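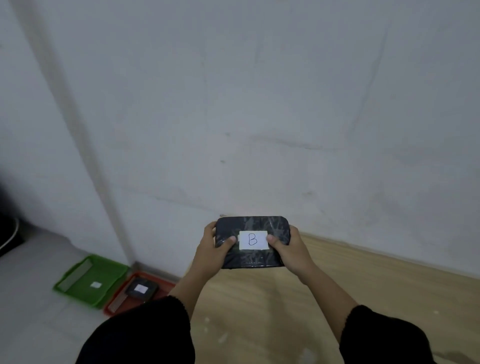

Plivex Parcel Handling Group, Communications

FOR IMMEDIATE RELEASE

Plivex opens orders for Skilluvow, a parcel-sorting kit for people who have better things to do than sort parcels

09/09/2019

Plivex today opened orders for Skilluvow, a kit that teaches a small robot arm to sort packages by watching a person do it first. The person holds up a package so the label can be read, puts it in the right tray, and picks up the next one. After a while the arm gets a turn. The person may then go and have lunch.

The kit is aimed at back rooms: small mail-order sellers, repair shops, school district stores, library exchanges, and anyone else whose sorting department is a corner with a few trays in it. Larger operations already have conveyors, tunnels of scanners and a brochure for each. Plivex has nothing to offer them and wishes them well.

"We spent two years visiting companies that told us they had a sorting system," said Lavanya Varma, who heads the parcel group at Plivex. "Usually the system was a marker pen. We decided the marker pen was fine and built the product on top of it."

Skilluvow reads handwriting. A customer writes a capital letter on a plain white label, sticks it on the package, and tells the software which tray that letter belongs to. Barcodes work too, for customers who own a printer and are on speaking terms with it. Lowercase letters are not supported in this release. Cursive is not supported in any release the company is willing to discuss.

What's in the box

The standard kit includes a tabletop arm with a two-finger gripper, a head-worn camera for the teaching sessions, a fixed camera for the arm, four shallow trays in different colors, a control unit, and a roll of 1,000 blank labels. A marker is included. Plivex lost an internal argument about whether to include a second marker.

To teach a new sorting job, a worker puts on the head camera and handles 50 packages at a normal pace. The sessions run anywhere with a floor or a table and a bit of light, and no special backdrop is needed. The software uses the recordings to learn how packages are held and where each one goes. Customers can add a letter or swap a tray later by recording another 20 packages.

Dark, shiny wrapping gets its own section in the manual. Taped black plastic throws back glare and hides its own edges, and the first prototype treated a good many such parcels as holes in the table. Sowmya Arumugam, the engineer in charge of the vision software, had the team practice on black-wrapped packages until the arm stopped avoiding them.

"It would go right up to one, stop, and wait for somebody to confirm that the universe was still there," Arumugam said. "It doesn't do that anymore. If it isn't sure of a letter it puts the package in the reject tray and shows you a still of the label, and you can decide for yourself whether your colleague wrote a B or an 8."

What the pilot customer said

Hegde, a mail-order supplier of sewing machine parts, has been running a pilot unit in its returns room. Over the trial the arm handled 301 packages in its longest unattended run, which ended when it ran out of packages.

"I expected to hate it," said Marcelle Collet, returns manager at Hegde. "The first morning was slow, and it is still slower than I am. But I get bored and it doesn't seem to. My one complaint is that you find out how bad everyone's handwriting is. We had to have a meeting."

Collet also asked for a quieter gripper. The shipping version has one. It is quieter in the sense that the pilot version was very loud.

What it won't do

Skilluvow will not lift anything heavier than a hardcover dictionary, open packages, apply tape, or work on parcels with no label at all. It does not stack. Asked to sort soft bags, it will try, and customers are invited to watch this once for their own amusement and then go back to sorting soft bags by hand. Support for padded envelopes is planned for November.

"The sales team wanted this section to be shorter," said Mircea Filip, product manager for the kit. "I wanted fewer phone calls. We compromised and left it the length it was."

Orders and installation

Skilluvow can be ordered directly from Plivex or through its installation partner, Pullel, which will set up the arm, bolt it down and stay for the first teaching session. Pricing depends on the number of arms and is given by quote. Rental by the month is also available, and rented kits may be returned in any condition short of submerged.

Teaching recordings are stored on the control unit at the customer's site and are not sent to Plivex unless the customer asks for help with them. They show mainly hands, trays and whatever wall the worker was facing.

Press contact

Vignesh Rao, Communications, Plivex Parcel Handling Group. Review kits are available to trade publications on request. Please send back the marker.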